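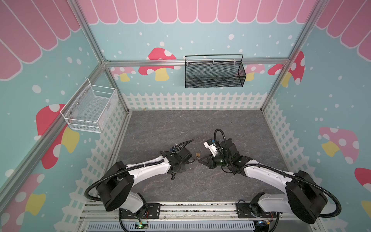 December, late, everyone else gone to bed.

I said I would keep an open mind about the mushrooms and I have tried. Oliwia is delighted with them. She stood there this afternoon with her coat still on, going on about how cheerful it all was, and I said yes, very cheerful, in the voice my mother used for other people's curtains.

The panels came from Peltico after 18 days. Igor had been promised seven. They are well printed, I will give them that, and the aqua is paler than I feared from the proof. But what is it meant to be? There is a pink shop awning along the top, so it's a shop. There is a white picket fence along the bottom, so it's a garden. There are mushrooms with spots, so it's a wood, and then white dots all over the rest, which Oliwia says are snow and Igor says are confetti. I asked how snow comes down underneath an awning. Neither of them had an answer and Igor went to make coffee.

The red mushroom next to the black basket bothers me most. The rail runs over part of it, so what you get is some cap and some yellow stem with a bar of aluminum between. Surely somebody at Peltico had the measurements for the rail. I know we sent them — I typed them myself, twice. The one that goes around the corner onto the right wall I rather like, and I haven't told anyone.

Then the baskets. We spent most of an evening last month on baskets, if you can believe it. Oliwia wanted them to match. Igor said a white one and a black one would be easier to tell apart when you're asking someone to pass something out of one. I said that when there are only two of them and they hang on different walls, people will manage. He got his way. Now the white wire one is on the left wall, where it looks at home with the fence, and the black one is hooked on the back rail, where it looks like it came with some other room. There's a pale pink mushroom peeking out from behind the end of it. Oliwia thinks that is charming. I think it's where the mushroom happened to land.

I'm not convinced about the little white clips either. They look fine. Lots of things look fine in the first week. Jomden sells a plain steel hook that would hold up a bicycle, and I've offered to order a few, and I was told the clips came with the basket and to leave them alone.

As for the dark gray floor with the faint white veins, Oliwia calls it marble and I call it marble-ish. It will show every bit of dust. She says it will hide it. One of us will be wrong by spring and I have written this down so there can be no argument about who said what.

Igor wants to do the next one as a bakery, or possibly the seaside. He had a whole page of sketches, some 100 little drawings of cakes and buckets and gulls, and he wanted me to pick. I told him I'd pick plain white. He laughed, but I did mean it, mostly. What would be so bad about a plain wall? You could see a basket against it.

I did go back for my scarf after they'd left and stood looking at it a minute or two. The awning is nicely drawn, with the white outline around each pink stripe. Too big on the left-hand side, to my eye. I'll bring that up tomorrow, after Oliwia has had her lunch.

Must call Peltico in the morning about the invoice. They have charged us for delivery again.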